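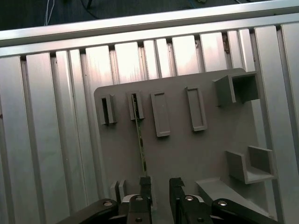 **Workshop meeting, Stustdale, Fri 6 April**

Present: Joana Matos (chair), Prokopenko, Tretetti, Zovano (minutes)

**1. Last minutes**

Agreed with one fix. The order for slotted aluminum profile was 109 lengths, and the minutes had left out the end caps.

**2. Fixture plate**

The gray plastic plate stays the standard board for the strip work. Prokopenko wants the slots on the next plate a little wider at the mouth, as he finds new people scrape the edge of the strip when they put it in. Tretetti would keep the slit as drawn and add a small lead-in at the top. Agreed to print one plate with the lead-in and try it before changing anything else. Spacing between the slot holders and the raised rectangles does not change.

Joana asked that every plate get a revision number on the back. Two versions are in the drawer now and they look the same from the front.

**3. Circuit-board strips**

Delivery was 393 strips against 381 on the packing slip. Zovano to write to the supplier and ask whether the extra ones are from the same batch. Until there is an answer they stay in their own box and are not used.

Strips are to be held by the edges only. Tretetti asked for gloves at the bench - left open, as Prokopenko finds the thin ones tear on the profile ends.

**4. Profiles and rails**

Some of the T-nuts supplied in January do not sit well in the grooves. Prokopenko has sorted out the bad ones and will order 250 of the other type. Bolts on the top rails to be checked on Mondays and initialed on the sheet by the door.

**5. Cables**

Loose cables on the floor came up again. Tretetti will buy clips that fit the grooves. Anything not in use gets coiled and hung up at the end of the day.

**6. Other business**

Bench lighting: glare on the bare aluminum was raised by Joana. Moved to the July meeting with the rest of the lighting budget.

**Actions**

- Prokopenko: plate with lead-in, T-nut order
- Zovano: letter to supplier
- Tretetti: cable clips
- Joana: revision numbers on both existing plates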